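Betreff: Re: [greifen-lernen] Griffweite vorhersagen statt nachregeln?
Datum: 17. Jan. 2019
Von: Arnardóttir
An: Liste greifen-lernen

Hallo zusammen,

ich antworte mal unten drunter, sonst verliere ich den Faden. Aus der Mail von gestern Abend:

> Wir haben euren Ansatz mit der vorhergesagten Griffweite bei uns nachgebaut
> und kommen auf deutlich schlechtere Werte als in eurem Zwischenbericht. Vor
> allem bei runden Sachen macht das Netz viel zu früh zu. Kann es sein, dass
> ihr die Zeitpunkte anders schneidet als wir? Und zweite Frage: habt ihr die
> zweihändigen Aufnahmen einfach in zwei einhändige zerlegt oder zusammen
> trainiert? Im Bericht steht dazu nur ein halber Satz.

Ja, der halbe Satz, der geht auf meine Kappe. Der Abschnitt war mal eine ganze Seite, dann kam die Längenvorgabe, und weg war er. Ich hole das jetzt nach, und wer nur die Kurzfassung will: ihr schneidet ziemlich sicher zu spät, und nein, wir zerlegen nicht.

Zum Schneiden zuerst. Bei Serunby fängt eine Episode an, sobald sich der Greifer auf das Objekt zubewegt, und zwar lange bevor sich an den Fingern irgendwas tut. Im Oktober hatten wir das noch so wie ihr (Start beim ersten Schließen der Finger), und genau da hatten wir auch euren Effekt! Das Netz sieht dann fast nur Bilder, auf denen die Finger schon zugehen, und lernt brav: wenn was Rundes da ist, zumachen. Logisch eigentlich, ich hab trotzdem viel zu lange an der Verlustfunktion herumgeschraubt, bevor ich mir mal die Schnittpunkte angeschaut habe. Seitdem nehmen wir 42 Bilder Vorlauf vor dem ersten Kontakt dazu, und das vorzeitige Schließen ist bei uns fast verschwunden. Mit 19 Bildern Vorlauf war es schon besser, aber bei Kartoffeln und allem, was matt und braun ist, immer noch wackelig.

Gemüse und Obst sind überhaupt ein dankbares und gleichzeitig gemeines Material. Dankbar, weil man es überall bekommt und jedes Stück ein bisschen anders ist. Gemein, weil zwei Früchte mit fast gleichem Durchmesser ganz verschiedene Griffweiten brauchen, je nachdem, wie schräg man rankommt und wie weit sie zwischen den Fingern nach hinten rutschen. Mit den Holzklötzen, die wir davor hatten, sah jede Kurve wunderbar aus. Nur sagt das halt nix.
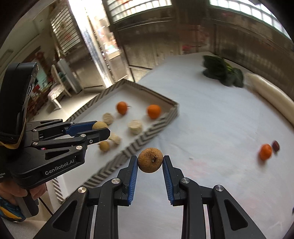
Damit zur zweiten Frage, den beiden Händen. Anfangs haben wir tatsächlich jede Aufnahme in links und rechts getrennt und so getan, als wären das zwei unabhängige Episoden. Gibt doppelt so viele Daten, fühlt sich super an, ist aber Selbstbetrug. Wenn eine Hand schon etwas hält und wartet, dann hängt das, was sie als Nächstes macht, fast komplett an der anderen. Im getrennten Datensatz steht da einfach eine Hand minutenlang in der Luft herum, ohne erkennbaren Grund, und das Netz lernt eben auch das: herumstehen. Im Versuch hat dann eine Seite gegriffen und die andere ist eingefroren. Zum Verzweifeln.

Jetzt trainieren wir gemeinsam. Beide Ansichten gehen durch denselben Encoder (gleiche Gewichte, das war wichtig!), dann werden die Merkmale aneinandergehängt, dazu die aktuelle Griffweite beider Seiten und die relative Lage der Greifer zueinander. Raus kommen für jede Seite die nächsten 12 Schritte. Die relative Lage hat am meisten gebracht, mehr als jede Änderung am Netz selbst. Ohne sie hat das Modell zwar gewusst, dass es noch eine zweite Hand gibt, aber nicht, ob die gerade im Weg ist.

Ein Stolperstein, falls ihr das nachbaut: achtet auf die Zeitstempel. Bei uns liefen die beiden Seiten anfangs bis zu 125 Millisekunden auseinander. Klingt nach wenig, reicht aber locker, damit eine Übergabe in den Daten so aussieht, als würde die eine Hand loslassen, bevor die andere zugefasst hat. Ich hab das erst gemerkt, als ich die Griffweiten von beiden Seiten übereinander geplottet habe. Inzwischen klopfen wir am Anfang jeder Aufnahme die Finger einmal kurz gegeneinander und richten daran aus. Primitiv, funktioniert.

Was noch nicht geht: Blattgemüse. Da gibt es keine vernünftige Griffweite, die man vorhersagen könnte, das gibt nach, knickt weg, und am Ende hält man drei Blätter und der Rest liegt noch da. Ich hab aktuell keine gute Idee dazu, außer die Kraft mitzumessen, und die haben wir in der Handversion nicht drin. Falls bei Zastden jemand mitliest: ihr hattet doch mal was mit dem Motorstrom probiert, ist daraus was geworden? Würde mich sehr interessieren, auch wenn es schiefgegangen ist.

Das Skript fürs Schneiden liegt jetzt im Flidata-Ordner der Liste, unter dem Unterordner zum Zwischenbericht. Ist nicht schön, die Hälfte der Kommentare ist auf Isländisch und eine Funktion heißt immer noch "test2_neu". Den Vorlauf stellt ihr ganz oben ein. Bitte lasst es erst mal nur mit geändertem Vorlauf laufen und sonst alles wie gehabt, dann sehen wir wenigstens, ob es wirklich daran liegt. Die Sache mit der relativen Lage würde ich erst danach einbauen.

Und schickt mir gern eure Griffweitenkurven von ein paar runden Sachen, am liebsten roh und ungeglättet! Dann lege ich unsere daneben.

Viele Grüße
Arnardóttir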